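Selling What You Cook: Notes for Session 4
Sauces, jams and pickles, from your kitchen to somebody else's table
Tươi Kiều

Last time we got as far as tasting panels and I promised I'd talk about scaling up, so let's start there. Please have your own recipe in front of you while you read, with every amount in grams. If you still have "a good splash of vinegar" written down, go home and weigh the splash!

I make a chili and tamarind sauce, and for years I made it in my mother's stockpot, six jars at a time. The first time I had a real order (43 jars, for the deli on Hengate) I just multiplied everything and went to bed thinking I was very clever. It came out thin, and it was much too hot. A wide pot full to the brim doesn't boil down the way a half-full one does, and chili gets louder in a big batch, at least mine does. So now I double, taste, write it down, and double again. It's slow and a bit dull and I still do it that way.

Batch sheets

Every batch gets a sheet. Mine has the date, the batch number, the weight of each ingredient, who I bought it from, the pH reading once the sauce has cooled, and how many jars I filled. I started out on paper, which got sticky, and then moved to a spreadsheet on the old desktop in my pantry office. Either is fine. What matters is that when a shop calls you about batch 252 you can find it while they're still on the phone.

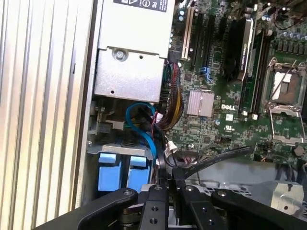
Inside a Dell desktop, with the power supply and the green motherboard.

Keep a copy somewhere else too, please. I print mine at the end of the month and put them in a binder.

Working out your price

Take a pencil for this one. Add up the ingredients, the jar, the lid, the label, and the gas or electricity. Then add your own time, and I mean all of it (the washing up, the driving, the peeling of 200 cloves of garlic while listening to the radio). Most people in this class leave their time out on the first try, and then they wonder why they're tired and broke in January.

Once you have a cost per jar, remember that a shop will want its own share on top. If your jar costs you four dollars to make and the shop sells it for seven, there isn't much left in the middle for you. Markets are kinder that way, but you have to stand there in the rain.

Labels

We'll do these properly next session, so only the basics for now. Put down the name of the food, the ingredients in order from most to least by weight, the allergens, the net weight, and your name and address. Check the rules where you live before you print anything. I once ordered a whole roll of very pretty labels and had left the anchovies off the ingredient list. Into the trash they went, all of them.

For next time

Bring one jar of whatever you're making, sealed, plus its batch sheet.
Bring your cost per jar, worked out with your time included.
Read the Virkero handout on acidity, pages one to three. Skip the part about pressure canning, we're not touching that in this course.
If you're doing a dairy dressing, come and see me before class, as you'll need to think about the fridge all the way to the customer.

Spoons and crackers are on me!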